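**Ticket:** 3,002
**Opened:** April 22, 2023
**Site:** Asembridge, flat above the Huston unit
**Equipment:** Indo under-sink water softener, two-tank, metered regeneration
**Reported fault:** Hard water at kitchen tap, salt not being used
**Status:** Closed, with one item to watch

## Reported

Tenant reports white deposits on the kettle element and on the tap spout, returning within days of descaling. Salt level in the brine tank unchanged for several weeks. No alarm on the display. Clock correct. Water pressure described as normal.

Unit was fitted by Buchanan under the original kitchen contract. No service record after commissioning.

## Initial checks

1. Power at the control head: present. Display lit, no error code.
2. Bypass valve: in service position. Moved to bypass and back twice, full travel, no stiffness.
3. Hardness at the drinking tap (unsoftened feed): 329 ppm.
4. Hardness at the kitchen mixer, cold side: 329 ppm. No softening at all.
5. Hardness setting on the head: 250 ppm. Too low for this supply, but that alone would give hard water late in the cycle and soft water after regeneration. It would not give full hardness all the time.
6. Meter: litre count rises when the tap is run, so the turbine is turning and the head is reading it.

Capacity between regenerations is set at 2,000 litres. History screen shows regenerations being logged as normal. The head believes it is regenerating. The salt level says no brine is being drawn.

## Manual regeneration, first run

Started from the menu and watched through.

- Backwash: strong flow at the drain hose. Good.
- Brine draw: water level in the brine tank did not fall. With the brine line pulled off at the head, no suction on a fingertip.
- Rinse: normal flow at drain.
- Refill: water enters the brine tank. Float rises and shuts off.

Water can go out to the brine tank but nothing comes back. Usual causes are a blocked injector, a blocked injector screen, a split or loose brine line letting in air, or a drain hose that is kinked or lifted too high.

Drain hose checked first as it costs nothing. One soft bend behind the waste trap, not a kink. Straightened and clipped. No change to suction.

Brine line pressure-tested by hand pump. Holds. Compression nut at the tank elbow was finger-loose; nipped up. No change to suction.

## Injector

Isolated, relieved pressure, removed the injector cap (two screws). Screen was coated with a brown, greasy film with grit under it. Injector nozzle blocked completely. Throat partly blocked.

Cleaned in warm water with a little washing-up liquid. Nozzle cleared with a wooden toothpick — do not use wire or a drill bit, the bore is easily marked and suction is then poor for good. O-ring flat on one side, replaced from stock, light smear of silicone grease.

Parts were dried with a lint-free cloth before refitting. Ordinary towelling should be kept away from the injector. It sheds fibres, and a single fibre in the nozzle is enough to bring the fault back. Towelling is fine for the cabinet floor and the outside of the tanks.
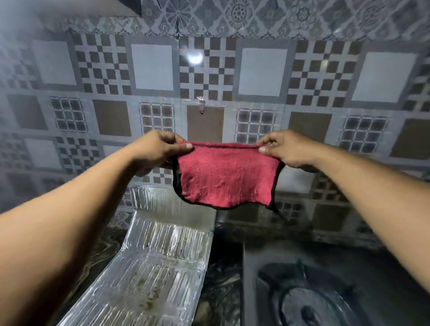

*Red cloth with black edging, held up by its top corners. Fuzzy surface, some lint.*

## Manual regeneration, second run

- Suction at brine line: firm.
- Brine tank level fell 40 mm in the first part of the draw, then steadily until the air check closed.
- Drain sample tasted salty mid-draw, clear by the end of rinse.
- Refill correct, float shut off at the mark.

Hardness at the kitchen mixer after flushing: too low to register on the strip.

## Settings changed

| Item | Was | Now |
|---|---|---|
| Hardness | 250 ppm | 329 ppm |
| Regeneration time | 14:00 | 02:00 |
| Days override | Off | 7 |

The afternoon regeneration time is probably left over from commissioning. During regeneration the unit passes hard water to the tap, so daytime is a poor choice.

## Cause

Blocked injector. Source of the film not proven. Most likely low-grade rock salt: there was a layer of brown sludge in the bottom of the brine tank, now scooped out and rinsed. Tenant advised to use tablet salt only and to keep the lid on.

## To watch

- Grit on the screen suggests no strainer on the inlet. None found at the stop valve. Quote to be raised for fitting one.
- Tenant to mark the salt level on the outside of the tank with tape and report if it has not moved after two weeks.
- If suction is lost again, open the injector first. Up to 30 minutes' work with the cabinet empty.

Closed pending strainer quote — reopen under the same number if hardness returns.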